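2 机箱里的秩序：台式机拆装课中的颜色、位置与托盘

上一节交代了课程的来历，本节进入机箱内部。我们关心的问题很朴素：一个从未碰过主板的人，打开侧板以后先看哪里，手往哪里伸，拆下来的东西放在什么地方。这些事在维修手册里往往一句话带过，可是在 Clostasen 的工作台边站上一个下午，就会发现里面的内容多得惊人，也有趣得惊人。
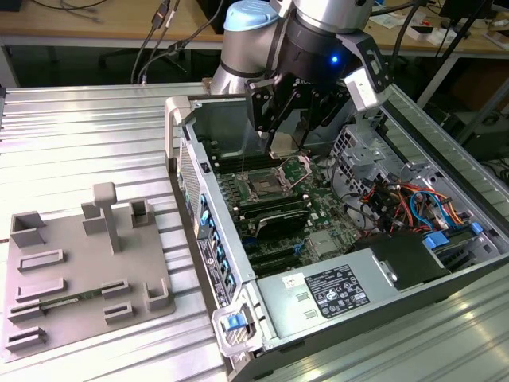
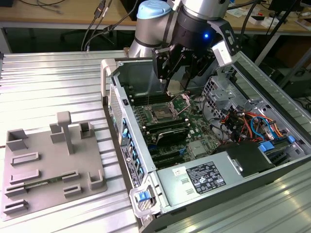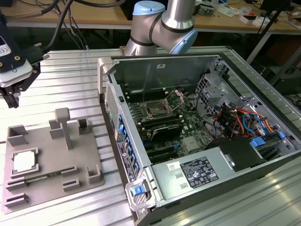

图2 平放并打开的台式机机箱

台式机的内部布局几乎从不被当作“设计”来讨论。外壳有人评，噪声有人测，唯独里面这一层，通常只有装机的和修机的人见得到。我们认为这是一个很大的遗憾，因为它是普通消费品中少有的、面向后来者写成的空间：设计它的人预先想到了有一天会有别人打开它，于是在里面留下了提示。最醒目的提示是颜色。图2的机箱以灰色金属为底，主板是绿色的，锁扣一类的小件却是鲜亮的蓝色，前两张里还能看到硬盘位旁边也有成对的蓝色件。即便不认识任何一个零件的名字，也能先把蓝色的几处找出来。学员们正是这样做的。在第一次课的录音里，“蓝的”这个词出现得远比“卡扣”早，有一位学员在整节课里都没有说过“卡扣”，她说的是“再按一下那个蓝的”，同组的人全听懂了。

2.1 材料与过程

参加课程的学员共29人，由 Anju Pant 和 Dimas Lau 带课，Jolien Van Hecke 负责访谈。学员背景差异很大，有人在仓库做过搬运，有人修过缝纫机，也有人坦言从来没有拧开过任何电器。课程借用的机器由 Rostex 的翻新车间提供，都是办公室淘汰下来的塔式机，机型不统一，新旧也不统一。我们特意没有要求统一，这一点后来给了我们很多收获。

每次练习为50分钟，两人一组。任务的叙述故意写得很宽：打开机箱，取出内存和处理器，放好，再装回去，合上侧板。讲义上没有分步图，只有一张写着零件名称的词汇表和一页静电防护说明。带课老师在旁边走动，学员发问才回答，看见有可能损坏零件的动作才出声制止。每组练习之后有一段简短的访谈，问的都是很具体的事：刚才在哪里停下来了，当时在看什么，手上是什么感觉。

录音转写以后，我们用 Ouazzani 编码表对停顿处作了归类。这张编码表原本是为厨房和缝纫间里的手工活动准备的，搬到机箱里来竟然相当合用，只增补了“线缆遮挡”和“方向不明”两个类目。编码由 Brijesh Mathur 和 Harish Vishwakarma 分别完成，意见不一致的地方由两人坐下来对着录音重听。这个过程很慢，却也很值得，好几处最有意思的发现就是在重听时冒出来的。

2.2 颜色是第一份说明书

学员读机箱的顺序，和工程师画图的顺序很不一样。工程师从主板开始讲，处理器、内存、扩展槽，层层往外。学员则从能动的地方开始。凡是看起来可以按、可以拨、可以掀的，都会先被手指碰一碰。颜色在这里起了很大的作用，蓝色件与周围的灰、黑、绿都拉得开，隔着桌子也找得到。

不过颜色只告诉人“可以动这里”，没有告诉人往哪个方向动。转写稿里有大量这样的片段：手指已经放到正确的位置，接着是一段沉默，然后是轻声的商量。“往外吗？”“你先往外试试。”“不动。”“那往下。”这类停顿最后都归进了“方向不明”。我们原先以为它们说明设计有缺陷，后来看法有了变化。两个人围着一个小扣子商量的时候，往往也是他们第一次仔细看它的形状，看它根部怎样与金属板相连，看它旁边有没有给指腹留出的弧面。有一组学员在扣子上商量了很久，此后遇到同类的扣子就再也没有停过。

颜色也会带来误会。有的机型把可拆件做成绿色，与主板的颜色靠得太近，学员看了半天也没有看出来。还有的机型只在外侧使用彩色件，里面全是黑的，学员到了里面便像忽然失去了向导。一位做过搬运的学员在访谈里说：“外面教我怎么开，里面就不管我了。”这句话后来成了我们课题组里常常引用的一句。

2.3 平放

侧板打开之前，先要把机器放倒。这一步在讲义上没有写，所有小组却都做了，有的是一开始就放倒，有的是站着拆了一会儿才改主意。机箱一旦平放，原本竖立的主板就变成了一张铺开的地图，零件从“挂在墙上”变成“摆在地上”，人也从侧着头看变成低头看。几位学员在放倒机器以后都不约而同地换了坐姿，把椅子拉近，手肘搁到桌沿上。

平放还改变了词语。站着的时候，学员说“上面那个”“下面那个”；放倒以后，“上”和“下”立刻就乱了套，一个人说的“上面”是离自己远的一侧，另一个人说的“上面”是离桌面高的一层。我们听到一组学员为此争了好一阵，最后达成的办法十分漂亮：改用地标。“电源那边”“提手那边”“插线那边”，从此没有再说错过。

电源作为地标几乎无可挑剔。它体积大，颜色亮，待在角落里不动，上面又有文字。图2第一、二张里的电源正是这样一块银色的大件，顶面贴着印白字的黑色标签，标签左侧还有一小块白色贴纸。对维修者来说，标签上要紧的是额定参数；对刚入门的人来说，标签先是一个方位。有学员说自己根本没有读上面的字，可是每次抬头再低头，都要先找到那块黑底白字，才知道自己看的是哪一头。

提手也是一样。塔式机上带提手的并不多，遇到带提手的机型，学员放倒机器时的动作明显从容一些，放倒之后提手又成了说话时的坐标。一个为搬运而做的零件，在平放的时候承担起另一份差事，这种一物二用让我们非常着迷。

2.4 处理器插座前的安静

所有录音里最安静的一段，都在处理器插座前。拆内存的时候学员还在说笑，轮到拉开压杆、掀起金属框，说话声就低下去了。访谈中被提到最多的词是“怕”。怕什么，说法却各不相同：有人怕掰断压杆，有人怕手上有静电，有人怕那片密密的触点，“好像看一眼都会弄弯”。

图2第一张中可以看到这样一个敞开的插座，金属框和压杆抬起，里面的触点全露在外面。拆过很多机器的人对这个画面早已没有感觉，而学员第一次见到它时，反应近乎惊叹。Anju Pant 在课堂笔记里写道，她每次都想开口讲解，每次又都忍住了，让他们多看一会儿。我们完全赞成这个做法。对零件的小心很难靠嘴教，看清楚它有多精细之后，手自然就轻了。

压杆本身值得多写几句。它的一端有小弯，需要先向下压，再向外让开，然后才能抬起。三个方向串在一个动作里，老手做来一气呵成，新手则是一段一段地做，每一段之间都要停下来确认。压杆弹起时会有明显的力回到手指上，不少学员在这里叫出声来，随后大笑。我们在编码时把这一处单独标了出来，它是整节练习中情绪起伏最大的地方，从屏息到大笑只隔着一个动作。

装回去的时候，困难换了地方。处理器的朝向由角上的标记和边缘的缺口决定，词汇表上写了，学员也念了，可是真正拿在手里时，缺口究竟对着哪边仍要反复比对。Dimas Lau 的建议很简单：先不要靠近插座，把处理器平托在手上，转动手，让它与插座看起来一样，再放下去。采用这个办法的小组，放下去之后都没有再拿起来调整。

2.5 拆下来的东西放在哪里

我们最初的研究计划里没有托盘。头几次练习里，拆下来的零件随手放在防静电垫上，螺丝放在瓶盖里，一切似乎也过得去。直到某一次装回时，有一组对着两条内存讨论起哪一条是自己拆的，旁边那一组也加入进来，四个人谁也说不准。从那以后，课上开始使用零件托盘，而托盘很快成了我们最喜欢谈论的东西。

好的托盘也是一种图示。图2第三张左侧的灰褐色托盘便很能说明问题：底板上立着高低不同的托座，方形的座里托着一块带银亮顶盖的处理器，下方一条窄窄的绿色内存斜架在两个开槽的支座之间，旁边还有空着的方座和槽块。不必写字，座的形状已经把话说完了。方的进方座，长的架在两个槽之间，哪个位置空着，也是一眼的事。

学员对托盘的评价出乎意料地热烈。有人说它像鸡蛋盒，有人说像牙医的器械盘，还有一位修过缝纫机的学员说，她家里放梭芯的盒子也是这样，“看盒子就知道丢了什么”。这句话点出了托盘的第二个用处。收纳只是其一，空位本身会提醒人还有东西没有归位。装机收尾时，学员会先看托盘再看机箱，托盘空了，心里就踏实一半。

托座的高度也有讲究。内存条若平贴在桌面上，指甲要去抠它的边，手指难免碰到触点；架起来以后，两端悬空，拇指和食指正好从两侧捏住。有几位学员说不清楚为什么“从托盘上拿比从桌上拿舒服”，我们请他们两种都再做一次，慢一点做，答案便在手上了。处理器的座也是同理，边上若留有让手指伸进去的缺口，拿取时就不必碰到底面。

形状过于明确的托盘也有局限。练习所用的机型不统一，某些零件找不到合适的座，学员便把它放在托盘外面，而放在外面的东西最容易被忘记。有一次合上侧板以后，桌上还留着一个小小的挡片，全组人看着它，谁也想不起它的来处。后来我们在托盘边上留出一块什么形状也没有的平地，专门接纳没有座的零件。这块平地的使用率很高，螺丝、挡片、扎线带都往那里去，学员管它叫“广场”。

2.6 线

如果说蓝色扣件是机箱里最友善的部分，线缆就是最不讲理的部分。红、橙、黄、蓝、黑的细线从电源一侧成束出来，弯过主板的边缘，挡住半截插槽，又盖住一个接头。编码表里新增的“线缆遮挡”，大部分停顿都出在这里。学员不敢用力拨，又找不到可以固定它的地方，于是出现了一个很常见的分工：一人用手背挡住线，另一人拆零件。

这种分工起初被我们看作权宜之计，听得多了，才觉察到它对学习大有帮助。挡线的人腾不出手来做别的，只能看，而他看的角度恰好与拆件的人相对。许多关键的提醒都由挡线的人说出：“你那边的还没松开。”轮换之后，原先挡线的人拆得明显更顺。Jolien Van Hecke 在访谈中问起这件事，一位学员回答说，挡线的时候已经在心里拆过一遍了。

线缆的颜色在学员那里没有多少意义。他们知道颜色大概代表什么，却不会据此行动，真正被用到的是线的粗细和走向。粗的一束不敢动，细的可以让一让；从哪里出来、到哪里去，用手指沿着捋一遍就清楚了。捋线这个动作我们非常喜欢，它缓慢、安稳，捋完之后，整个机箱在人的脑子里便连成了一体。

2.7 与翻新车间的对照

七月，我们把课堂上的观察带到 Rostex 的翻新车间，请那里的师傅看。车间在一季之内处理了3,000台塔式机，节奏与课堂完全不同，师傅们的手在机箱里几乎不作停留。可是谈起细节，他们与学员的说法惊人地接近。蓝色件好找，方向要靠手感；线是最费时间的；零件离开机箱以后必须有固定的去处。一位师傅听完学员用地标指方向的故事，说他自己带徒弟时也从来不说上下左右。

差别在于师傅对停顿的看法。车间里的停顿是成本，能省则省；课堂上的停顿则是学员看清零件的时刻，省掉了反而可惜。两种看法放在一起，对托盘的设计提出了不同的要求。车间希望一只托盘能应付所有机型，座浅一些、宽一些，放得快也拿得快；课堂则愿意要座形分明的托盘，让形状替讲义说话。我们倾向于两者并存，Wurkimstead 的下一期课程将先用座形分明的托盘，待学员熟悉以后再换成浅座的。

还有一点是师傅们教给我们的。他们合上侧板之前，会把手掌悬在机箱上方，从一端缓缓移到另一端，眼睛跟着手走。问他们在检查什么，回答各有不同，有的说看线有没有翘起来，有的说看扣子有没有都回位，也有人说只是习惯。我们把这个动作带回课堂，没有作任何解释，只是带课老师自己做了一遍。到课程后半段，已经有好几组学员在合盖之前这样做了，其中一组还因此找到了一根没有插到底的内存。

2.8 本节观察的限度

以上材料来自同一批学员和同一家车间提供的机器，机型虽杂，终究都是办公用的塔式机，小型机和一体机里的空间要局促得多，平放、地标、挡线这几项观察能否沿用，还需要另外的练习来回答。录音也有录音的短处，它留下了商量和笑声，却留不住手上的力道，本节中凡是谈到手感的地方，依据的都是访谈中学员自己的话。关于托座高度的部分，我们只做了课堂上的比较，没有测量捏取时手指的位置，下一节将介绍为此准备的托座样件以及试用的安排。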